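Sancombe swap shelf goes town-wide
June 8, 2022

What a spring it has been for the Sancombe seed and plant swap! The scheme began as one shelf in the library lobby, and gardeners have now passed along some 800 packets of seed – beans, squash, marigolds and more tomatoes than anyone could name. Of those, 685 have already gone home with somebody new.

Now the town council has said yes to a second swap point at the Irkdale Road community hall, opening in July. Expect trays of seedlings as well as seed, and a corner for spare pots and hand tools.

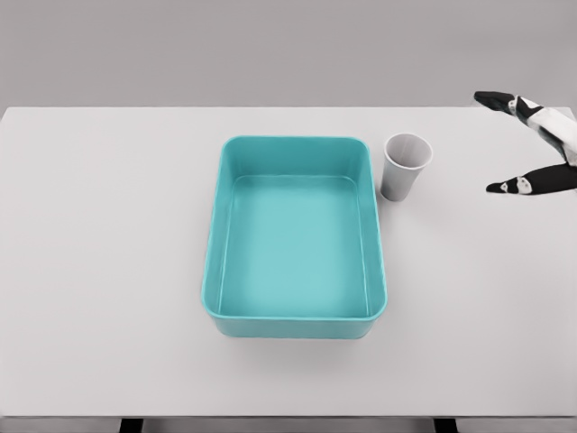 How to join in

Bring whatever you have left over, label it with the variety and the year, and take home something you've never grown. You don't need to bring anything on your first visit. The Peltonen garden center is giving 100 starter packs of lettuce and radish to families, limited to 2 per household, and they're great for kids who can't wait long for results.

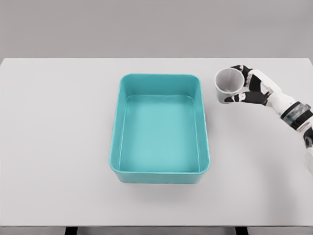 An empty turquoise bin on a white table.

Opening hours for the Irkdale Road hall will be posted at the library later this month.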